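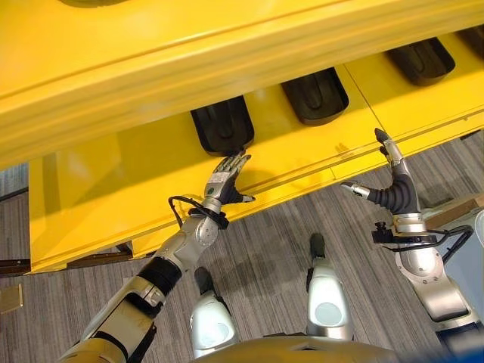

Nikdale Small Business Network – Marketing & Outreach Group
Members' Board > Workshops and Events > Charging for repeat workshops?

skemtonprints
October 20, 2025
I ran my email newsletter workshop for the second time in August and I'm trying to decide what to do about a third. First one was free, held in the back room at the library, and 41 people signed up. Second one I charged $7 and got fewer sign-ups but almost everyone who paid came. I'm thinking of doing it again over the winter and charging more. Does anyone here run the same workshop over and over? Do you change the material each time? And what do you charge?

I sell printed cards and calendars, so the workshop is a side thing. I'd like it to pay for the room and my time preparing.

r_benedetti
I've done my "first 200 followers" class more times than I can remember. I change maybe a quarter of it each time, mostly the screenshots, which go out of date fast. The outline stays the same. People who come to a beginner class are beginners, so they haven't heard it before.

As for price, $7 is too low. At that price people treat it like a coffee. I'd go to $25 and include a handout.
– Rosario Benedetti

plumbline
I'd disagree on the price. Depends who you want in the room. If the workshop is a way to meet people who might buy from you later, keep it free or close to it. I got two regular customers out of a free talk and each of them was worth more than a room full of $25 tickets.

r_benedetti
Skemton said it's a side thing and they want the room paid for. Free doesn't pay for the room.

plumbline
The library room is free.

skemtonprints
It was free the first time. They charge now if you sell tickets, even cheap ones. That's part of why I'm asking.

oakandtwine
Have you looked at whether the people from the first one did anything with it? I went to a newsletter workshop a few years ago (not yours) and came home with four pages of notes and never sent a single email. What would have helped was a second session a month later where you had to show up with something you'd sent. I'd pay for that before I'd pay for a longer version of the same talk.

skemtonprints
I asked at the second one if anyone wanted a follow-up and a few hands went up. I didn't write down whose. My mistake.

What I do have is the mailing list from both, which is at 266 now counting the people who joined from my website. I could send them one question and see who answers.

r_benedetti
Do that before you book anything. One question, and make it a specific one. "Would you come to a two-hour session in January for $25" will tell you something. "Are you interested in future workshops" will get you a pile of yeses and then six people in the room.

Bromix_Dana
We run training at Bromix for our resellers and the thing I'd add is to keep the group small if you charge more. Twelve at most. With a big group you end up lecturing, and they can get a lecture on video for nothing. With a small group you can look at each person's actual sign-up form and tell them what to fix.

plumbline
Twelve at $25 is $300. Take off the room and the handouts and the days spent getting ready, and I still don't see it. You'd make more selling calendars in December.

Bromix_Dana
Maybe so. But the getting ready is mostly done if it's a repeat. That's the whole point of repeating it.

plumbline
Fair enough on the prep. I still think the free talk is the better advertising. Put a sign-up sheet by the door and hand out a card sample with your name on it.

stetsiuk_v
Has anybody tried doing it online? I did one over video last spring. Sign-ups were good, and then a third of them didn't log in and most of the rest kept their cameras off. I couldn't tell if I was going too fast. I did get to skip the drive and the room fee. I sent the recording afterward and I know from the stats that hardly anyone opened it.

skemtonprints
I thought about online but I like having people in front of me. When I see someone squinting at the screen I know to go back a slide.

oakandtwine
Same. Also people talk to each other on the break, and that's where I've picked up half of what I know about this stuff.

r_benedetti
One practical thing. If you repeat it, change the title a little or put "beginner" in it. I had a man come to the same class twice because I'd reworded the flyer too much and he thought it was a new one. He was polite about it, and I gave him his money back. So either keep the title the same or say plainly that it's a repeat.

skemtonprints
Good point. I'll keep the title and put "same material as August" on the page.

Plan for now: send the one question to the list this week, with the January session at $20 (I know, Rosario) and a cap of twelve. If I get enough replies I'll price a follow-up with it, the way oakandtwine described. If I don't, I'll do plumbline's free talk and bring card samples.

plumbline
Let us know what the list says. I'd be curious even if I'm wrong.

stetsiuk_v
If you do the follow-up session I'd sign up for both. I've had a newsletter half written since the summer.

skemtonprints
Putting you down as the first one. I'll post the replies in this thread when they're in.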